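The Bed Is the Best Table in the House
Folding black trousers, and the rest of the pile, without losing an evening to it

Home & Habits, April

Seven in the evening. Basket upstairs, dinner done, and the bed is the only flat thing left in the apartment that isn't covered in mail. So you fold on the bed. Everybody does. The laundry room in the magazines has a long counter and a row of matching jars, and I have never once folded anything in a room like that.

I spent most of the month on this story, folding my own stuff and then other people's, and what I came away with is mostly about trousers. Shirts people have opinions about. Towels, people will fight you. Trousers just get draped over a chair till the chair disappears.

Start with the bed

Make it first. Two minutes, tops. Pillows up against the headboard, extra quilt rolled and pushed to the far side, duvet pulled flat to the front edge. A lumpy duvet puts lumps in whatever you fold on it, and you end up smoothing the same leg four times.

A patterned cover helps more than you would think. Black trousers on a dark bedspread, you can't find the edges. On a light ground with a big leaf print you see straight away where one leg stops and the other starts. I switched from a charcoal cover to a Brandstead one with a pale background last winter, bought for looks, and laundry got quicker. Small thing. I'll take it.

Lay them all the way out

The whole length. This is the step that gets skipped. People grab the waistband, shake, fold in the air against their chest, and the inside leg bunches up where it can't be seen. If the bed is short on room, go corner to corner. Fly closed, pockets pushed back in, hems pulled straight. Hems like to flip up at the bottom, so look at both.

Then run a flat hand from the waist down. Not hard. You're moving air out, and finding the tissue somebody left in the pocket before it goes to the closet for another season.
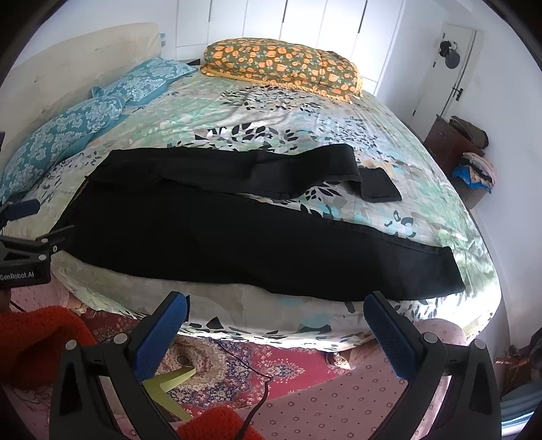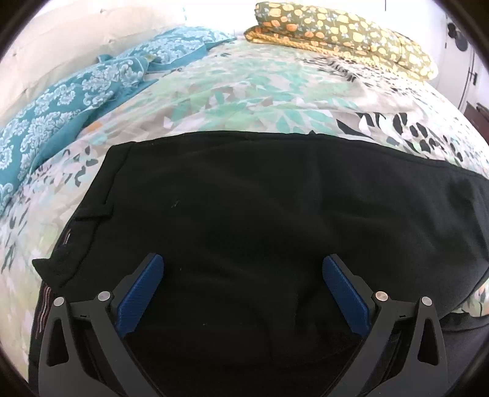 Black trousers on a leaf-print bed cover: spread out at full length in the first picture, a closer look at the folded fabric and the striped waistband in the second.

Now the fold

One leg over the other, seams lined up. For dress trousers with a crease, match the inseam to the outseam on each leg and let the crease fall where it was. For everything softer — travel pants, knits, the pair you wear on planes — just put leg on leg and stop fussing.

There's a point at the back of the rise that sticks out like a little tail once the legs are together. Tuck it in. Takes a second and the stack stops leaning.

After that, hem up to just short of the waistband, then in half again, or thirds if your shelf is shallow. Leave the waistband as the thick end. When you stack, turn every other pair around so the thick ends don't pile up on one side. My first stack at the Gatchalian house, which is where I did most of the practicing, slid right off a dresser for exactly this. Fourteen pairs on the carpet. I folded them agian.

About the lint

Black shows everything. Doesn't matter how careful you are with the wash, there will be specks. Roll before the fold, while the trousers are flat, one side and then the other. Once they're folded you only reach the outside, and the rest is waiting for you at 7 a.m. with a coat half on.

A sticky roller works fine. The Sellik brush I've been using is the reusable kind, velvet pad, and it does better on wool than on cotton. It does need cleaning, which I forget. Damp hand in a pinch. Masking tape around the palm in a real pinch.

Inside out in the washer cuts it down a lot too, and keep the black load away from anything fluffy. One new bath towel in there and you will be picking fuzz off your knees till June.

Where the piles go

Not back on the bed, is my one firm rule. If the folded pile lives on the bed, it gets moved to the floor at bedtime and then it's a floor pile. Any low cabinet or dresser top near the door will do. Keep the heavy dark things in one heap and the light colors in another, beside it, so putting away is two trips and not a sorting job.

And leave the closet doors open while you fold. Sounds silly. But tall doors that are shut are one more thing to do with your arms full, and that's when the pile gets set down "for a minute."

Hanging is fine too, by the way. Wool, linen, anything pleated, I'd hang from the cuff if you have the drop for it. I measured mine and didn't. The Ulport clip hangers are good, a bit tight on thin fabric, so slip a scrap of tissue paper under the clip or you'll get two small dents at the ankle.

How long it takes

I timed a full evening of it. One mixed load, 60 pieces counting the socks, and with the bed made first I was through in 14 minutes. Without making the bed, longer, and the trousers looked worse. I did not time the socks separately becuase I didn't want to know.

Trousers alone, laid out properly, go faster than you'd guess. Flat, smooth, roll, leg over leg, up, over. Put the music on. Then quilt back across the foot of the bed, pillows where you like them, and the lint roller in the drawer so you can find it in the morning.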